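We use cookies to keep you signed in to the Birnberg helpdesk. Accept / Manage

Posted in August by Ramil Magbanua

Ticket 162: table top, meeting room 2, sticky patches
Status: open

09:30 Yufang rang down. Papers sticking to the table again, worst at the window end. Wiped with warm water and a drop of washing up liquid. No change.

11:15 Asked Enda what the cleaners use. Spray polish, every night, for more than 7 weeks. Told them to stop. Think its built up in layers.

13:40 Tried white spirit on a cloth, underside first. No marks so did a strip on top, with the grain. Cloth came away yellow. Strip feels smooth now.

14:20 Rest of top done same way, window open. Dry cloth after.

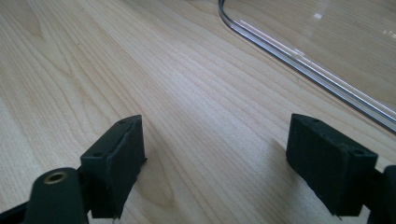
Pale wood, fine grain, so go easy. No scourers, no green pads. It's veneer as far as I can tell and you wont get a second go if you rub through it.

15:05 Left a sheet of A4 on it for 30 mins with a mug on top. Lifted off clean.

Still to do: Tuấn to ask Nallell what finish they put on, and if wax is ok. Leave ticket open til he hears back. Room can be booked from tomorrow, coasters please.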